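Two hundred goes at a hard drive

I have spent most of September moving an arm by hand, and my shoulder would like it known. We are three weeks into the drive job at Kulldale now and I said I would write some of it up before I forgot the order things happened in.

The task is small. Take a hard disk drive, bring it over an open desktop case, line it up with the drive bay and slide it in until it seats. A person does it in a few seconds without looking very hard. We want the arm to learn it from examples, so the work is mostly making examples, and the target for the first batch was 200.

There are two ways we do it. The first is to put the arm into its free mode, take hold of it near the wrist and walk it through the whole move. The second is to drive it from a hand controller at the next desk, with the movement scaled down so that a big sweep of my hand is a small one at the gripper. I started with the first because it feels natural. You can sense the rail touch the side of the bay and ease off. The trouble is that I push harder than I think I do, and the force readings are full of me leaning on things. When I played back the first 20, about half of the push at the end was mine.

So I moved to the controller. It was slow going. I had no feel for contact at all and kept stopping short, then creeping down in little steps. The recordings from that first morning look like someone parking a van in the dark. I kept them anyway in a separate folder, and I'm glad I did, as the creeping ones show the arm what a near miss looks like better than my tidy ones do. 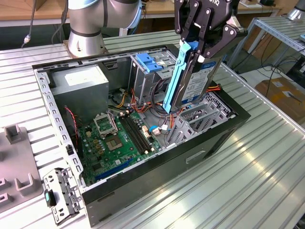 Lining up over the drive bay, rail on, drive held upright.

The rails matter more than I expected. With the rail carrier on, the drive is wider on one side than you would guess from the label face, and if the fingers close on it even slightly crooked the error is still there when you get down to the bay. I now spend longer on the grasp than on the insertion. If it goes on squint I open the fingers and start again, and that recording gets a note so it can be left out of training.

I also changed where I pause. Early on I would carry the drive across and lower it in one movement, which I thought looked smooth. The model we trained on those runs copied the smoothness and none of the care, and it came down on the edge of the cage 7 times in its first 20 tries. Now I stop just above the bay, wait a moment, correct the angle, and then go down. The pause shows up clearly in the data and the arm has picked it up. It hesitates in the same spot I do.

The case gets shifted a little between runs, and turned a few degrees now and then. I put this off for the first week because it meant redoing my own sense of where everything was. It was a mistake to put it off. Everything recorded with the case in one place had taught the arm one place.

A few settings, for anyone doing something similar with the Zornine controller. I turned the scaling down to its lowest step for the last part of the move and left it at the middle for the carry. I turned off the button that snaps the wrist to square, as it fights you when the case is turned. Recording starts on the foot pedal and stops on the same pedal, and I still forget to press it the second time, so there are some long files with nothing at the end but the arm holding still.

We have the 200 now. The plan agreed with Burkholm is 1000 by the end of the project, with memory modules to follow once the drives are reliable. Memory will be harder, I think, as the clips need a firm press and I can't feel it through the controller. I may go back to guiding by hand for that part and see whether the readings can be cleaned up afterwards.

Next week I'm swapping the finger pads for softer ones. I'll post the numbers when I have them.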